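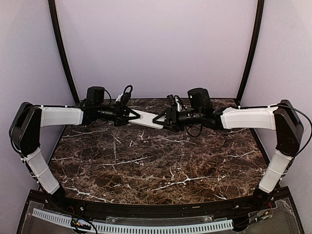 # Chapter 3: Two Arms, One Job

Pick up a sheet of card by its two short ends and carry it across the room. Easy, isn't it? You didn't think about how far apart your hands were, or how hard each one was pulling, and you certainly didn't write anything down first. Now try it with a friend, one end each, both of you with your eyes shut (mind the furniture!). That's much closer to what we'll be asking our arms to do in this chapter.

I started the robotics club at Clillberg with a single arm, and for a whole year I thought one was plenty. We stacked blocks, we sorted bottle tops, we were very pleased with ourselves. Then we entered the Grondano Cup, read the rules properly on the train, and found that every task in the second round needed two grippers on the same object. I spent most of that August learning what I'm about to teach you, so you can have it a good deal faster than I did.

The trouble with two arms is that each one can be perfectly happy on its own and still ruin things for the other. If the left gripper moves up to 3 mm further than the right, a stiff piece will twist or slip. A soft one will bend, and you might not even notice until you try to put it down. So we have to stop thinking about "the left arm's path" and "the right arm's path" and start thinking about the path of the thing they're both holding. The arms just follow it.

We'll do this in stages. First you'll teach each arm where the other one is, using the Skarkex calibration sheet from Chapter 2 (dig it out now, you'll want it flat). Then comes the handover, where one arm passes a piece to the other, and after that the shared hold, with both grippers closed on it at once. The last part is the shared turn, a full 90 degrees without letting go, and I promise you'll cheer when it works.

**Before you start**

- Read your logbook notes on gripper force again.
- Check that both wrist cables have enough slack for a full turn.
- Set the speed limit to slow on both arms, and leave it there until Project 3B.
- Agree who is on the stop button.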